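Tendurmont Residents' Forum
Board: Buildings and Shared Spaces
Topic: Protecting table surfaces in the community hall

hall_bookings
Members are reminded that the hall tables were refinished in November at a cost of £900. Groups using glue, ink or wax are asked to cover the surface before work begins. Views on the most suitable covering are invited and will be considered before the hire terms are revised.

Lakus_Lane
Our bookbinding group has used oilcloth for several seasons and would recommend it. It wipes clean and may be stored on a roll.

pinder92
I must disagree with the previous member. Oilcloth holds creases, and a crease under a sheet of card will spoil a straight cut. Plain brown paper, laid in a single large piece, is preferable. It should reach nearly to the edges of the table, and a narrow margin of bare white does no harm.

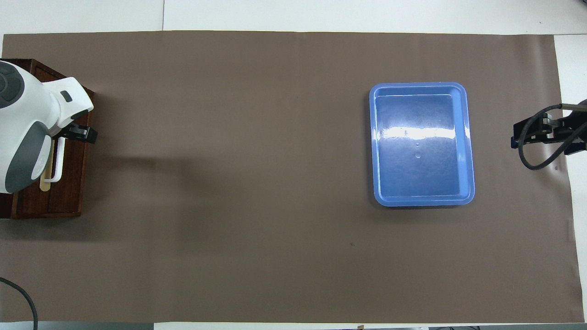

Reply 4 — Kasprzak Close Tenants
The tenants' group accepts that paper lies flat. It does not accept that paper is adequate where liquids are in use. Water-based glue soaks through within minutes, and the join between table panels is exactly where it collects. Might the terms ask for paper for dry work and oilcloth for wet?

pinder92
That would be acceptable, provided that hirers bring their own. The cupboard by the kitchen is already full.

Lakus_Lane
I remain of the view that one rule is easier to enforce than two. Hirers seldom read past the first page of the terms as it is.

hall_bookings
Thank you for these contributions. The draft wording will state that a covering is required for all craft use, and that it must be waterproof where glue, paint or dye is present. Coverings should not be taped to the tables, as tape lifts the new finish. The draft will be placed on the noticeboard on Wednesday, and comments may be left here or at the office.

Kasprzak Close Tenants
Noted. Please confirm whether the rule also applies to the 2 folding tables in the side room.

hall_bookings
It does.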